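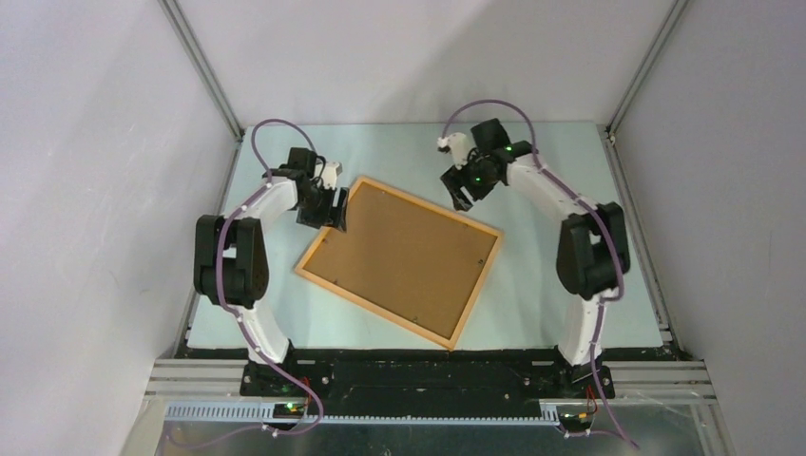
Why does cork float, one young reader in Proltcombe wrote to ask, when a stone of the same size sinks? The answer begins inside the bark of a tree.

What Cork Is

Cork is the thick outer bark of the cork oak. This tree grows in warm, dry places near the Mediterranean Sea. The bark is made of a great many tiny cells. Each cell is a closed pocket filled mostly with air. Because of this air, cork weighs little for its size, and water can hold it up.

The cell walls also contain a waxy material that keeps water out. When cork is pressed, the pockets squeeze together. When it is let go, they spread out again. A pin pushed into a cork board is gripped tightly for this reason.

How Cork Is Gathered

Trained workers cut the bark with axes and peel it away in large sheets. The tree is left standing and slowly grows a new layer. Workers then wait nine years or more before peeling it again. The Lonholm Museum of Trees and Timber keeps 225 samples of bark, and 3 of them may be handled by visitors. 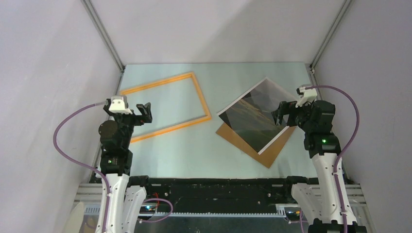 Does the peeling hurt the tree? asked a pupil from Vorkimwood. A tree has no nerves, so it does not feel pain as people do. Careless cutting can harm the living layer underneath, however, and this is why the work is left to skilled hands.

Words to Know

Bark: the outer covering of a tree.
Cell: a very small part of a living thing.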